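# Capítulo 6. El apilamiento: por qué las cosas se quedan quietas (cuando se quedan)

Quien haya metido un último libro encima de la pila de la mesilla conoce ya, sin saberlo, buena parte de este capítulo. La mano deja el libro, se aparta un poco, espera. Si no pasa nada, uno se va a dormir convencido de que domina la estática. Si pasa, recoge.

La estática tiene fama de ser la parte aburrida de la mecánica, y se la ha ganado a pulso: estudia objetos que no hacen nada. Los alumnos llegan aquí después de los proyectiles, los péndulos y los choques, y se encuentran con un bloque sobre una mesa. El bloque no se mueve. En la página siguiente, tampoco. Conviene recordar que los edificios, los puentes y las estanterías se pagan precisamente para que no hagan nada, y que sus dueños se enfadan muchísimo cuando se animan.

Carla Fakhoury, que diseñaba almacenes para la distribuidora Civia, guardaba en su despacho una caja de detergente Twal aplastada por una esquina. Procedía de la base de un palé del que se habían caído 3000 envases un mes de noviembre. El informe del incidente ocupaba una línea: «La carga estaba bien hasta que se añadió otra». Fakhoury lo tenía enmarcado junto a la caja, y a los visitantes les preguntaba qué entendían por «bien». Casi todos contestaban que «bien» quería decir «de pie». En este capítulo intentaremos ser algo más exigentes.

## 6.1 La vertical que importa

Todo cuerpo tiene un centro de gravedad, el punto en el que podemos suponer aplicado su peso sin que las cuentas protesten. En un cubo homogéneo está en el centro geométrico, y de ahí el cariño que los autores de libros de texto sentimos por los cubos. En un paraguas abierto, una bicicleta o un primo dormido en el sofá, la cuestión es menos cómoda.

Tracemos desde ese punto una línea vertical hacia abajo. Si atraviesa la base de apoyo, el cuerpo puede permanecer en equilibrio. Si cae fuera, vuelca, por mucha confianza que le tengamos. Para un cubo colocado sobre otro igual, con las caras paralelas, el límite se alcanza cuando el de arriba sobresale media arista. Hasta ahí, la reacción del cubo inferior puede alinearse con el peso. Más allá no hay ningún punto de contacto que sirva, y el momento del peso queda sin nada que lo compense.

Con dos cubos la pila completa exige dos comprobaciones: primero el cubo superior respecto al inferior, después el conjunto respecto a la mesa. El error clásico consiste en hacer solo la segunda. El conjunto puede tener un centro de gravedad ejemplar mientras su mitad superior va ya camino del suelo.
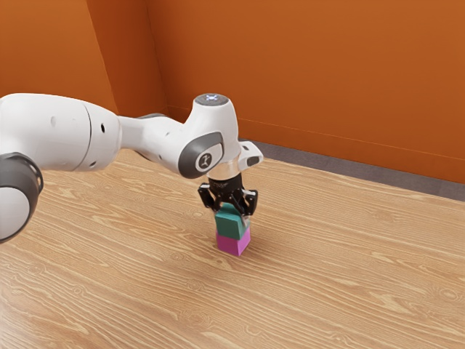

## 6.2 Estable, inestable y «no respires»

Estar en equilibrio y seguir en él son asuntos distintos. Un lápiz de pie sobre su punta cumple, en teoría, todas las ecuaciones. En la práctica, el lector puede intentarlo durante el resto del curso.

Diremos que un equilibrio es **estable** si, tras una pequeña perturbación, el cuerpo tiende a volver a su posición; **inestable** si tiende a alejarse de ella; e **indiferente** si le da igual, como a una esfera sobre un plano horizontal. El adjetivo «pequeña» trabaja mucho en esa definición. Una pila estable frente a un portazo puede no serlo frente a un gato.

Para un bloque de base *b* y altura *h*, homogéneo y apoyado en el suelo, el ángulo de inclinación a partir del cual ya no regresa cumple

tan θ = b / h

Los bloques anchos y bajos perdonan mucho y los altos y estrechos, casi nada. Un armario Arnine del modelo más esbelto, con *h* igual a 6 veces *b*, se rinde a unos 9 grados. El fabricante incluye una escuadra para fijarlo a la pared, que suele aparecer años después en un cajón, todavía en su bolsita.

## 6.3 Lo que necesitará para seguir

Damos por sabidos la suma de fuerzas, el momento respecto a un punto y el rozamiento estático del capítulo 3. Quien haya olvidado este último puede releerlo ahora o cuando llegue a la escalera apoyada en la pared, momento en que lo echará de menos.

Empezaremos por el bloque solo sobre la mesa, con paciencia, y pasaremos después a la pila de ladrillos en voladizo, cuyo resultado suele provocar incredulidad y algún desperfecto doméstico. El problema final, tomado del almacén de Trudidow, pide decidir en qué orden se cargan tres palés desiguales. Tiene más de una solución correcta y muchas ruidosas.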